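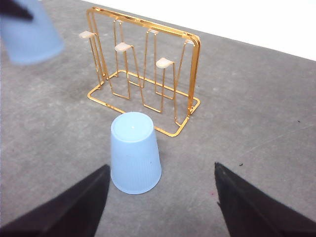 Notebook, unit 4C, Sheehan building
April, started 8:40

Goal for the week: get the one-bedroom at Sheehan ready to list. Open items carried over from the last entry are the Murphy bed, the closet system, the under-cabinet lights, and the floor area figure, which is still wrong in two of the three documents we have.

Floor area
Remeasured with the laser, wall face to wall face, baseboards ignored. Living room and kitchen together come to 367 sq ft. Whole unit, closets included, interior partitions excluded, 445 sq ft. The old listing had a larger figure that I can't reproduce with any combination of rooms. My guess is that someone counted the hall outside the door, but I have no drawing that shows it. Use 445 in the listing and on the floor plan. Uldis Kuusk has the plan file and will change the title block.

Method, so it can be repeated: three shots per wall at 36 in. above the floor, middle value kept. Bedroom is out of square by 5/8 in. over the long wall. Took the mean of the two ends there.

Murphy bed
Mechanism is the Skikska piston type, queen, vertical. Left piston was weak. With the mattress off, the bed frame rose by itself on the right and lagged on the left, enough to rub the face panel on the cabinet side. Swapped the pistons left for right and the lag moved to the right, so the fault is in the piston and the pivot is fine. Ordered a pair. Won't fit one new and one old.

While it was open:
- pulled the four lag screws from the header cleat. Two were in studs, two in drywall only.
- found studs at 16 in. centers starting 11 in. from the window corner. New holes drilled to match, 3/8 x 3 1/2 lags.
- old holes filled, left unpainted, since the cabinet covers them.
- leg latch on the footboard bent. Straightened in the vise. Holds, but put it on the list for next turnover.

Rub mark on the panel is through the finish on one edge, 2 in. long. Wax stick, medium brown, two passes. Visible in raking light from the window, otherwise no.

11:15. Closet
Nusorbridge rail system, wall hung. Rail is level within 1/16 over its length. Upper shelf sags in the middle. Span is 42 in. with no center bracket, and the installation sheet calls for one above 36. Added a bracket from the spare box. Sag is gone without load. Loaded the shelf with two boxes of floor tile and left them on over lunch; 1/16 at midspan afterward, gone when unloaded. Good enough for coats and luggage.

Soft-close on the second drawer doesn't catch. Slide was mounted one hole too far back. Moved it. Catches now, with a click I don't like. Leave it.

Kitchen
Granite seam by the sink: old filler cracked along the front 6 in. Raked out, cleaned with acetone, refilled with tinted epoxy. Color match is slightly warm. Second batch with less of the red was closer, but I had already filled by then. Note for next time: mix a thumbnail of it on a scrap first and look at it under the actual lights.

Under-cabinet lights are Dikusance strips, two runs, one driver. Right run flickered at low dim. Driver is rated for the load on paper. Measured the output at the strip end and found a drop I would expect from bad crimps. Two of them were. Cut back, stripped, recrimped. No flicker down to the bottom third of the dimmer travel. Below that both runs flicker together, which points at the dimmer. Wall dimmer is the old kind, made for incandescent loads. Replace before photos. Breaker 7, panel label says "bath," label corrected.

Cabinet doors: adjusted hinges on the three uppers left of the range. Gap now even at 1/8. The corner door needs a new hinge cup screw, the hole is stripped. Toothpicks and glue for today.

Floors
Hardwood is sound. One cupped board by the balcony door, edges raised enough to feel with a fingernail. Moisture meter gave the same reading there as mid-room, so I take it as old damage. Not sanding one board. Door sweep replaced in any case.

Screened and recoated last year according to the building log. I would not do it again before listing. Scratches in the entry fill with the wiper stick.

Costs so far
Electrical parts and epoxy are in the small purchases sheet. Budget for this unit is $900, pistons included. If the dimmer comes in under $20 from the counter downtown we stay inside it. Otherwise take one from the stock in the 2B closet and write it down there.

Listing copy
Draft received from the office. Changes I asked for:
- floor area to 445 sq ft
- "custom bed" to "built-in Murphy bed," the cabinet is a catalog size
- drop "new floors"
- "recessed lights throughout" to "recessed lights in living room and kitchen." Bedroom has a ceiling fixture.
- storage unit in the basement is assigned, but the key is missing. Don't mention it until we have the key.
- grill and fire pit on the roof are shared. Say shared.

3:50. Left open
1. Pistons, fit as a pair, then cycle the bed with the mattress on.
2. Dimmer.
3. Corner door screw, check the glue.
4. Uldis to send the corrected plan.
5. Storage key, ask the management desk again.
6. Bathroom fan is loud. Didn't get to it. Take the cover off and look at the wheel before buying anything.

Tools left in the unit: laser, small crimper, step ladder. Tile boxes are back in 2B.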